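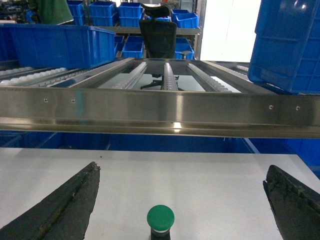 Screw cap

A screw cap is a closure turned onto the threaded neck of a bottle. Small bottles usually have a round, flat-topped cap, and its color, such as green on a black body, may be used to mark the contents.

Dimensions

In the Denstead series the cap is listed by neck width in tenths of a millimeter, the common sizes being 100 and 145. Wall thickness is 2 mm.

Storage

Flullberg packs caps 70 to a tray. Trays are kept closed and away from direct sunlight.

See also: Bottle neck; Stopper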